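Lençol de baixo: como ajustar e esticar sobre o colchão

Retirar as almofadas ou pousá-las de lado antes de começar. O lençol assenta primeiro no centro e só depois se trabalham as bordas.
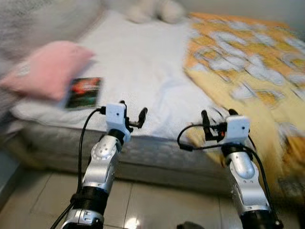
Liudmyla Sydorenko discorda da ordem: prende primeiro os dois cantos da cabeceira, em diagonal com os dos pés, e diz que assim o tecido não roda durante a noite. O método serve para lençóis com elástico. Nos lençóis planos, mantém-se a sequência seguinte.

1. Centrar o vinco longitudinal pelo meio do colchão.
2. Deixar cair o mesmo comprimento dos dois lados. Abaixo de 2 palmos, a dobra solta-se.
3. Entalar o lado dos pés e fazer o canto a 45 graus.
4. Alisar com a mão aberta, do centro para fora.

Vincos persistentes: borrifar com água e esticar de novo. Secar ao ar, com a cama por fazer.

Altura do colchão: medir na lateral, com o peso do resguardo incluído. Os elásticos Skedel de 3 cm de largura aguentam melhor as lavagens do que os estreitos. Algodão branco pode ir a 60 graus; a 80 o elástico perde força.

Fronhas de cor lavam-se à parte.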